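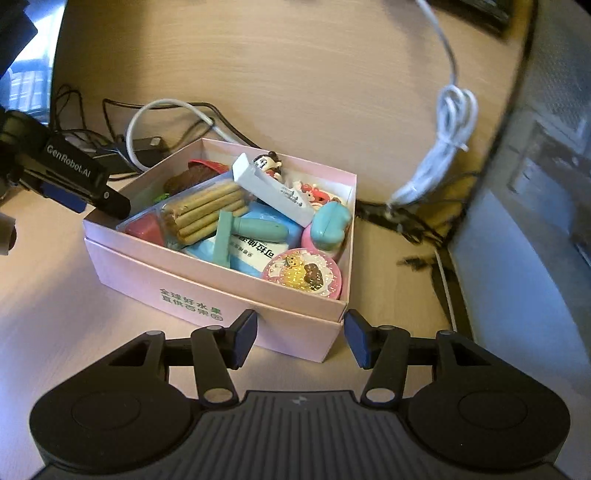 Desk treat boxes: second round

The desk treat boxes are back for a second round. In February we asked anyone with an old fruit carton or gift box to fill it with snacks and small toys and pass it to a colleague on another floor. Enough people joined in that Pao-chu Shih has agreed to run it again, and the closing date for putting your name down is 26/04/2019.

The rules are the same as last time. Use a box you already have. Pink card is fine, printing on the side is fine, and it does not matter if the box once held something else. If it has a lid, stand the box in the lid so that the bottom is doubled and the whole thing is easier to carry up the stairs. Please keep what you spend on the contents under 400 Taiwan dollars. Going over makes it awkward for the person who gets your box and has to fill one in return.

A few notes on packing, taken from the comments we had back in February:

Rolled wafers should stay in their plastic tray. They break easily, and two people opened a box full of crumbs. Lay the tray in first, at a slant if it is too long, and fit the smaller things around it.

Round tubs with a patterned lid go best in a front corner with the lid facing up. They are usually the first thing people pick out, and they get kept for paper clips afterwards.

Flat packets can go in the middle with the lighter toys on top. Cartoon figures do not need wrapping.

Nothing that melts, please, and nothing that has to go in the fridge. The fridge on the Conska side is full as it is.

Tzu-hsuan Hsu has asked us to say something about the toys. Several people ate the snacks and then left the toys in the box under the desk. If you don't want yours, bring it to the swap shelf beside the Alvarado meeting room and take a different one.
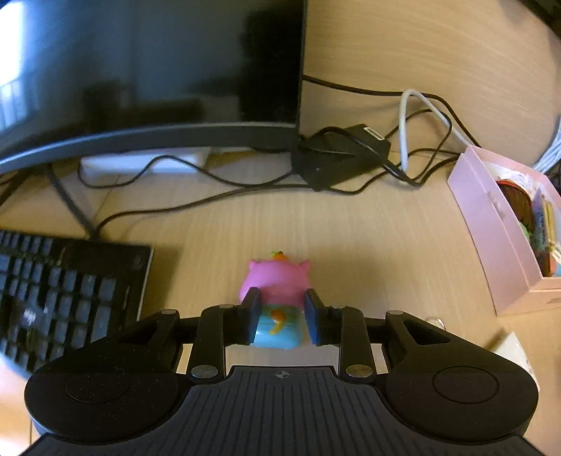 Chunky vinyl figures are the most asked for, especially the ones that will stand up by themselves between a keyboard and a monitor. Anything with ears or a bit of hair on top seems to go within the day. Key rings and stickers move more slowly, so there is plenty of choice if you like those.

Before you put a box down on somebody's desk, check where the cables run and leave it clear of them. Write the name of the person it is for on a slip of paper and tuck it under the lid or down one side. Boxes left without a name will be opened and shared out at the tea point.

To join, send your name and floor to Pao-chu on extension 3697. There are 50 places this time. Names will be drawn once the list is closed, and you will get a note telling you whose box you are filling.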